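Mirkmont hand-held gripper, second version: review

I bought the Mirkmont in May to replace an older Semari that had worn out at the pivots. It has now done 2622 logged grasps, nearly all of them on small soft household things, so I have a fair idea of where it's good and where it isn't.

The jaws stay close to parallel through the whole stroke. On the Semari they toed in at the tips once you squeezed past halfway, and anything round shot out sideways. The Mirkmont holds a hair elastic or a scrunchie without fuss, and the grip strips can be swapped in 10 minutes with a small screwdriver. Mine went 2000 grasps before I changed them.

Beads are the hard test. A bracelet laid on fabric rolls away from one jaw and into the other, and if you come in too low you pinch the cloth along with it.

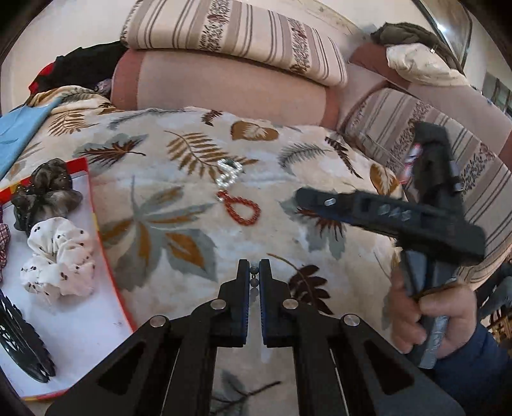

Coming in from straight above works best, with the jaws barely wider than the strand. Closing slowly helps more than closing hard. I tried the Kollár strips as well, which are softer and a slightly different blue, and they were better on beads but picked up lint within a day. I went back to the stock ones.

Weight is my main complaint. The body is front-heavy and my wrist knows it after an hour. The Skimorier is lighter and has a nicer handle, but its jaws flex under load and the trigger return is sluggish — fine for scarves, poor for jewellery.

The manual is thin. It gives no torque setting for the pivots, so I do mine up until the play goes and then back off a touch. Spare strips ship separately and the colour you get seems to be luck.

I'd buy it again for small items. For anything heavier than a full mug I'd look elsewhere.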